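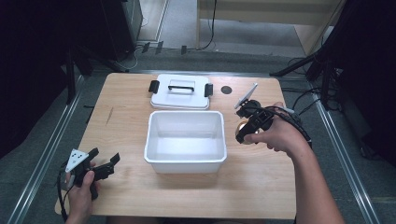
The old cannery in Birkstead packed its last can of beans 30 years ago. For most of the time since, the building held spare tires and pigeons. Now its ground floor is a lending library with no books in it.

Members of the Skiltville Road Tool Library pay $40 a year and can take home a tile saw, a pressure canner, a tent or a sewing machine for up to a week. The catalog runs to 2,000 items. The most borrowed last year was a carpet cleaner, which went out 52 times and spent the rest of its life in repair.

Oratile Sithole started the library after buying a post-hole digger for a fence with four posts. She had used it for one afternoon. "I looked at it in the garage all winter," she says. "Then my neighbor bought one too."

Getting donations has been easy. People moving to smaller homes drop off whole garages. Storage is harder, and so is getting everything back in one piece. Drill bits vanish. Manuals get left on kitchen counters. Small tools now go out in latched boxes with a parts list taped inside the lid, and Sithole says the number of missing pieces has dropped a good deal since that change.

Rent takes up most of the budget. The landlord, Tudose Properties, gave the library a low rate for the first two years, and that rate ends in October. Sithole expects fees to go up. She would like to keep a free tier for renters, who make up more than half the membership and often have nowhere to keep a ladder.

A second branch may open across the river in Skumby, where the town has offered a former bus garage. It has good doors and a bad roof. Sithole has been over twice to look at it, the second time in the rain, and she has asked the town for a price on the repairs before she signs anything.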